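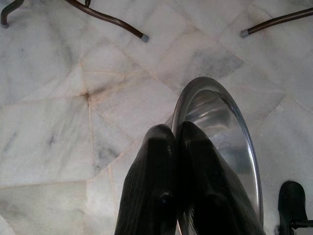 Irregular pieces of white marble meet at a junction, with a steel bowl beside them.

Before I moved into the house with Sipho Matlala, I believed that a marble floor is a thing for banks and hotels. I come from a place with wooden boards, and boards forgive you. In my first week I dropped a steel bowl in the kitchen, and the sound went through all the rooms and came back. Sipho did not even turn his head. "Now you live here," he said.

The floor was laid by his uncle, who bought broken slabs by the weight from a stone yard in Buveck. Whole slabs were for people with whole salaries. The pieces came in a truck, and the family spent most of May moving them on the ground like a puzzle with no picture on the box. You can still see the decisions. Here a long wedge was saved, there two veins run almost into each other and then miss. Where many pieces come to one point, the joint has turned a little the color of rust. I have cleaned it with baking soda, with lemon, which was a mistake, and with a toothbrush. It stays, and I have stopped to fight with it.

On this floor we put folding tables. I should explain this, for my own relatives find it strange that two adult persons with work do not own a proper dining table. We had one. It was heavy, it had belonged to the former tenant, and it took the middle of the room day and night for a meal of 15 minutes. When it went to a cousin, we bought one small folding table at the Rumotex market, only for the time until we would choose something better. Some months later we went back and bought the second.

The seller had a whole wall of them. There were tops with flowers, tops with a map of the world, tops with plain colors for serious people. Sipho chose the marble pattern. I said that we already have marble, and he said, exactly. I did not understand this argument and I do not understand it now, but I have come to like the result. The real stone under our feet is pale and gray and very calm. The tops are cream with orange and red veins, far more dramatic than anything his uncle brought home, and around them goes a thin red edge. The false marble tries harder. I find this almost touching.

Two small tables are also better than one big table, and I will defend this in front of anybody. For breakfast one is enough. For guests we push them together and pretend that there is no line in the middle, although a grain of rice always finds it. When we are angry with each other, they can stand apart, each with its own plate, and it takes only one hand to correct the situation. 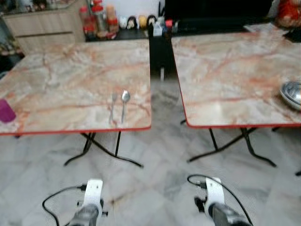 Fork, spoon and a bit of space between: the two folding tables.

Setting them is quick work. A fork and a spoon, side by side, this is how Sipho's mother does it and so this is how it is done. The knife comes only if there is meat. I grew up with the knife always on the right, also for soup, and in the beginning my hand went looking for it. The bowls are steel, the same kind I dropped in my first week. They have small dents, and they ring when they touch the stone. We had ceramic ones from Heo, very beautiful, and the floor took them all in a single winter.

Folding tables have their bad habits. The legs cross like scissors, and they will bite a finger which is in the wrong place. The feet stand out farther than you think, and in the dark your toe learns this. On uneven pieces of stone the table can rock, so you turn it a little, and a little more, until all feet agree. I know by now which spots are good. I could find them with closed eyes.

Last year we went to the furniture hall in Fukent to look at a real table. It was oak, with a bench, and over two meters long. We sat down at it, across from each other, and Sipho put his elbows on it and asked where we would put it when we are not eating. The saleswoman said that people normally leave it where it is. We thanked her and drove home, and on the way we bought bread.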